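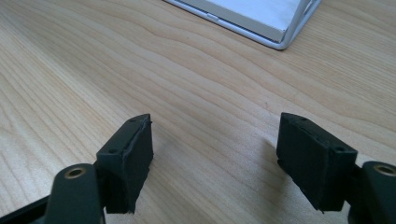

Week 2: Reading the grain on a tabletop

Last Saturday I kept going on about pale tops and wavy figure, so I wrote it down properly (Fongchan, you asked twice, thank you!). Look at the wood in the photo: honey-beige, with soft wavy lines running on a diagonal and a few darker streaks between them. I love a surface like that, and I also know how easily I could spoil it with a careless sanding block.

Before you touch your own board from Pillik, do this:

Put a lamp low at one side and turn the board slowly. Wavy figure changes as the light moves, and you'll spot old scratches at the same time.

Draw the main grain direction in pencil on masking tape, never on the wood. I still find pencil marks on my Ullby bench from years ago.

Sand with the lines, even where they curve. Start at 125 and don't press! If a streak looks darker, leave it alone, it's color in the wood and you'll only dig a hollow chasing it.

Wipe off the dust, then one thin coat of oil. Mayuree Limsakul has the key to the finish cupboard in the Inthanon room.

For next time, bring your tape sketch and one offcut, any wood you like. We start at 2.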